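Klemmbausteine und Kleinteile: Spieleverleih in Tranwood sortiert seinen Bestand neu

Der Spieleverleih in Tranwood ordnet seine Kleinteile neu. Bis Ende Dezember sollen die losen Steine, Stäbchen, Würfel und Spielfiguren, die sich über die Jahre in Kartons angesammelt haben, in kleinen Schubladenmagazinen liegen. Die Ausleihe bleibt in dieser Zeit geöffnet, allerdings nur nachmittags ab 15 Uhr.

Nach Angaben der Leiterin Aliki Sfakianakis umfasst der Bestand derzeit 1261 Spiele und Baukästen. Bei der letzten Durchsicht im Sommer waren 138 davon unvollständig. In vielen Fällen lagen die fehlenden Teile vermutlich im Haus, waren aber keinem Kasten mehr zuzuordnen. »Wir haben Ersatzteile nachbestellt, die wir wahrscheinlich längst hatten«, sagt Sfakianakis. »Das wollten wir nicht noch ein Jahr so machen.«

Bislang landete alles, was nach der Rückgabe auf dem Boden oder zwischen den Regalen gefunden wurde, in einem großen Karton unter der Theke. War er voll, kam ein neuer dazu. Zuletzt standen 17 solcher Kartons im Lagerraum. Einige stammen noch aus der Zeit vor dem Umzug aus der Prondalley, als der Verleih nur an zwei Abenden in der Woche öffnete und es keine feste Ablage für Fundstücke gab.

Die neue Ordnung hat Mojtaba Mahmoudi entworfen, der im Verleih die Reparaturen übernimmt. Sie richtet sich zuerst nach der Form und erst danach nach der Farbe. Mahmoudi hatte es zunächst umgekehrt versucht, doch gerade bei den Grün- und Blautönen gab es ständig Streit darüber, was zusammengehört. Ältere Teile sind ausgeblichen, und unter der Lampe sieht manches anders aus als am Fenster. Ein Stäbchen bleibt dagegen ein Stäbchen, gleich aus welchem Kasten es kommt.

Sortiert wird auf einer hellen Platte. Das erleichtert den Vergleich, vor allem bei kleinen Teilen, die sich nur in der Länge unterscheiden. Gleiche Teile werden nebeneinandergelegt, verglichen und dann in ein Fach gegeben. Teile mit Rissen oder abgebrochenen Ecken kommen in eine eigene Schale und werden nicht mehr ausgegeben. Was sich nach einem Monat keinem Spiel zuordnen lässt, wandert in die Bastelkiste.

Die Beschriftung der Fächer folgt am Schluss. Sulastri Halim arbeitet noch an der Liste, nach der die Fächer später benannt werden. Sie will kurze Bezeichnungen, die auch Kinder lesen können, und dazu jeweils eine Umrisszeichnung des Teils. Artikelnummern der Hersteller sollen nur auf einem Blatt an der Theke stehen. Ein erster Entwurf hing dort bereits aus, wurde aber wieder abgenommen, nachdem mehrere Eltern nach der Bedeutung der Abkürzungen gefragt hatten.

Grüne Stäbchen und ein Magazin mit gelbem Rahmen auf dem Sortiertisch

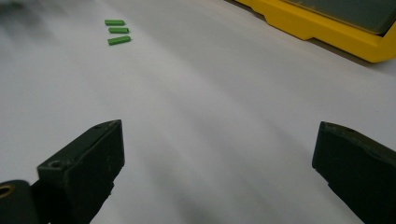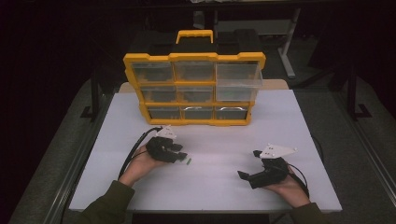 Für die Entleiher ändert sich vor allem die Rückgabe. Baukästen mit vielen Einzelteilen werden künftig direkt an der Theke geöffnet und anhand der Inhaltsliste geprüft. Das dauert nach den bisherigen Erfahrungen etwa 2 Minuten je Kasten, bei großen Bausätzen auch länger. Wer es eilig hat, kann den Kasten verschlossen abgeben und bekommt eine Nachricht, falls etwas fehlt. Eine Gebühr für einzelne verlorene Steine soll es weiterhin nicht geben.

Myrto Lazaridis, die den Familiennachmittag betreut, hält die Prüfung an der Theke für machbar, rechnet aber vor den Ferien mit Wartezeiten. Sie hat deshalb vorgeschlagen, die Rückgabe an diesen Tagen an einen zweiten Tisch im Flur zu verlegen. Darüber ist noch nicht entschieden.

Offen ist auch, was mit den sehr alten Holzspielen geschieht. Für sie gibt es meist keine Inhaltslisten mehr, und die Anleitungen fehlen ebenfalls. Iason Vasilakis vom Spielzeugladen Panagiotou hat angeboten, die Kästen im neuen Jahr durchzusehen und die Listen nach Möglichkeit zu ergänzen. Bis dahin bleiben diese Spiele im Lager.

Wer zu Hause noch Teile aus ausgeliehenen Spielen findet, kann sie ohne Anmeldung abgeben – auch dann, wenn die Ausleihe schon länger zurückliegt. Am Eingang steht dafür ein Kasten mit Einwurf. Ein Zettel mit dem Namen des Spiels ist hilfreich, aber nicht nötig.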